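Ticket 781 — Parapluies de prêt, site de Clunimville, mezzanine
Statut : en attente de pièces
Ouvert le 2 mars 2020

Signalement : sur les 8 parapluies du lot Cladach, 2 se déroulent dans le casier. La patte de fermeture ne tient plus. Redémarrage du prêt suspendu pour ces deux unités.

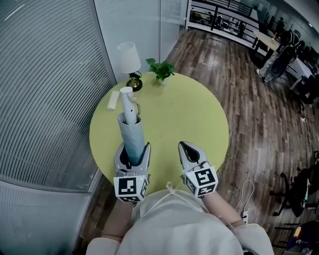 La consigne de rangement Minier reste applicable au reste du lot : secouer, fermer, enrouler la toile dans le sens des plis, attacher. Le modèle gris à poignée blanche cylindrique se range toile serrée, dragonne libre côté poignée. Ne pas l'accrocher par la dragonne — la couture cède.

Action : demande de 5 pattes de rechange envoyée à Bagheri. Relance prévue à réception du devis.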